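**Ticket 519 - picking arm at bench 2 stops and waits**
Opened by: Yanti Chong, packing

Hello Trevor, and thank you for being so patient with us last time! The arm went quiet again at 10:40, with the Vumby screen saying "no target". I saved both wrist views.
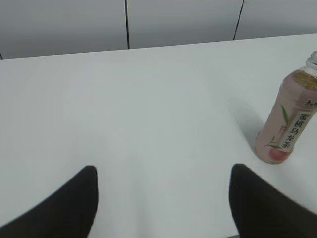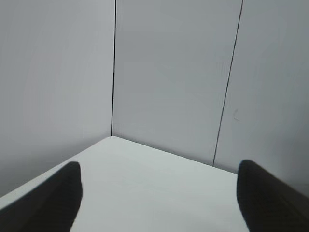

Joana and I used to pack drinks by hand, so we still reach in without thinking - old habits! Now one of us mostly watches the screen, and I do miss the chatting a little, though my shoulders don't.

**Tried so far:** restarted Vumby, homed the arm, ran the 64-step check. It passed.

**Reply, Trevor Dawber:** Lovely clear notes, Yanti. Please raise the search timeout to 40 seconds and leave the ticket open until the late shift has had a go.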